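The Sock Bracket

I took the job at Drurkivton because the ad said "light lab work, snacks provided," and by my second week I was rolling other people's socks for a living. Well, unrolling them, mostly. The arms did the rolling, when they felt like it, and I undid whatever they'd managed so we could start over.

The idea was simple enough. Drurkivton wanted to buy one kind of gripper finger and be done with it, and two companies were fighting for the order. Hrynyshyn made a stiff finger that closed like a door. Promamari made one with a bit of give. My boss, Tarek Shawky, drew up a bracket on the whiteboard like it was college basketball. Socks first, then hard stuff, then socks again with the controller gain turned down to 70. Whoever won got an order for 2513 pairs, and I got to go home at a normal hour.

"Socks are the great leveler," Tarek told me. He'd been a wrestling coach before this and he talked like that all day.
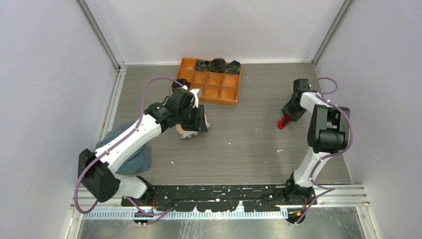

I had a favorite already, and I know you're not supposed to. It was the left arm. It had this way of stopping for a second before it went in, like my grandmother picking out a peach, and I'd catch myself holding my breath right along with it. The right arm just went for things. Same controller, same code, Tarek swore up and down, and I'd say sure, Tarek, and then move my coffee.

The rep from Promamari called every morning at ten. She was so nice! She'd ask about the scores and then about my cold, in that order. The Hrynyshyn guy never called once. He sent a binder. I read the whole thing one night at my kitchen table with a bowl of cereal, and there was a chapter on grip force that I swear was written by somebody going through a divorce.

By July I was dreaming about cuffs. I told my sister and she said, "Shirt cuffs?" and I said no, and she looked at me for a long time.

Then we got to the hard round. Tarek had brought in a bag of things from home, and he set them out himself and wouldn't let me help, because he thought I'd make it easy for the left arm. (I would have.) I pulled up the wrist camera and put my feet on the trash can.
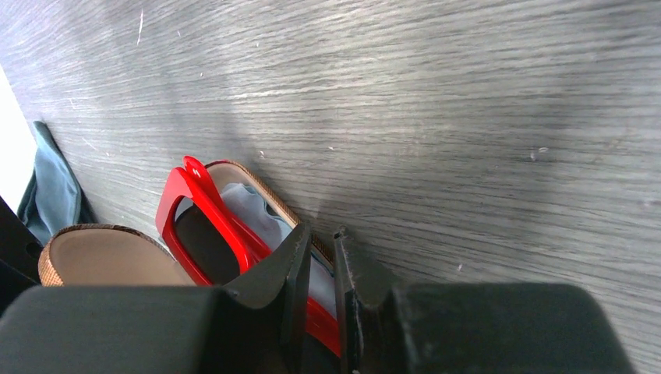
"Those are my wife's," Tarek said, very quietly.

"Does she know?"

He didn't answer. He had his thumb over the stop button and he was leaning in so close to the monitor that his breath was fogging it up. I've seen people watch penalty kicks with less feeling. I looked at the force number, and it was sitting at 3, which was fine, three was nothing, you could hold an egg at three. I said so. He told me he'd never been married to an egg.

We let the run finish. I gave it full marks on the sheet, and Tarek carried the glasses out to his car like a baby bird and was gone for quite a while. When he came back he'd bought us both sandwiches from that place in Dirngate, the one with the pickles, and he wanted to talk about the final.

"You call it," he said. "You've watched more of these than I have."

So I pulled my stool up to the cell and started the last sock round. I had the binder on one knee and the phone on the other, and it was five minutes to ten.

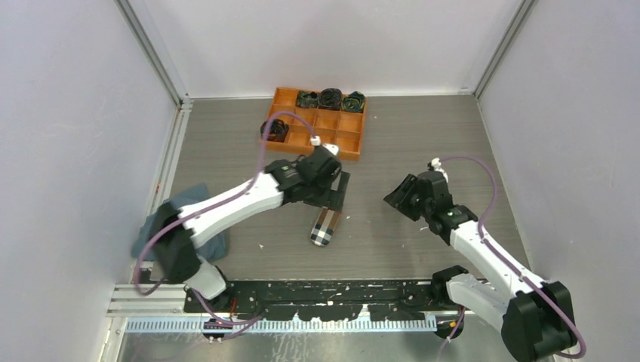

The Final

The phone rang right on time. I let it go twice, then picked up, and she asked about the scores.

"Still running," I said.

"And your cold?"

"Better, thanks." It was, too. I'd forgotten I had it.

Tarek was standing behind me with his arms crossed, chewing. I wrote a name on the sheet, crossed it out, and wrote the other one. Then I asked her to hold on a minute, because the left arm had stopped the way it does, and I wanted to see what it would pick.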